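Clearing a false grip fault on a two-arm folding cell

Applies to: Welley two-finger grippers, controller release 7 and later
Last revised: 06/07/2020

The fault covered on this page is logged as GRIP LOST and stops both arms in the middle of a fold. In most cases the cloth is still between the fingers when the stop occurs. The controller compares finger gap with the expected cloth thickness, and when a thin hem is pinched near its edge the measured gap falls under the lower limit. The arm then reports an empty grip.

At the Satulbridge cell the fault appeared after Lutz Ehlers changed the finger pads. The new pads were softer and closed further under the same force. Shirts and other light woven items stopped the cell; towels ran without trouble.

Before you start

Switch the cell to manual and set the speed limit to its lowest value. Do not open the fingers from the pendant yet. If one arm is holding tension on the garment, releasing the other can pull a sleeve or cuff into the wrist bracket.

Step 1. Read the log. Note which arm raised the fault and the gap value at the stop. A value of zero is a true loss or a sensor fault and is handled on a separate page.

Step 2. Check the pinch by eye. Cloth should be gathered between the fingertips, with no fold caught behind them.

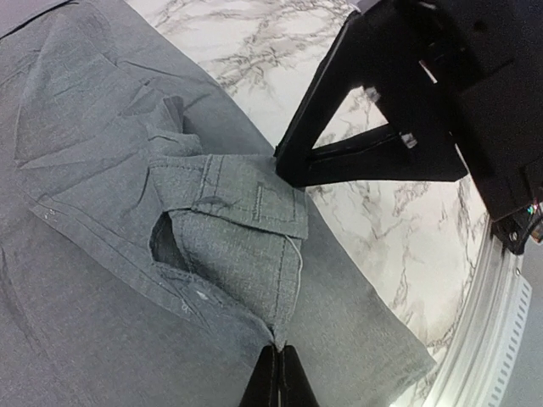 Can the fault be cleared by raising the grip force?
Raising the force makes it worse. The pads compress more, the gap reading drops further, and the fault returns sooner.

Step 3. Jog the holding arm toward the garment until the cloth is slack, then open the fingers of the faulted arm first. Open the second arm only after the first is clear of the cloth.

Step 4. With the fingers empty, run the zero routine on both arms. Wait 2 seconds between closing and storing the value – the pads need that time to settle.

Step 5. Open the grip table and lower the minimum gap for light woven cloth. Leave the entry for heavy cloth as it is.

Step 6. Run 400 test picks at reduced speed. If GRIP LOST appears again, go back to the old pads and send the log to Lieselotte Rothe.

Pads should be zeroed again after every change – the old value is not cleared automatically.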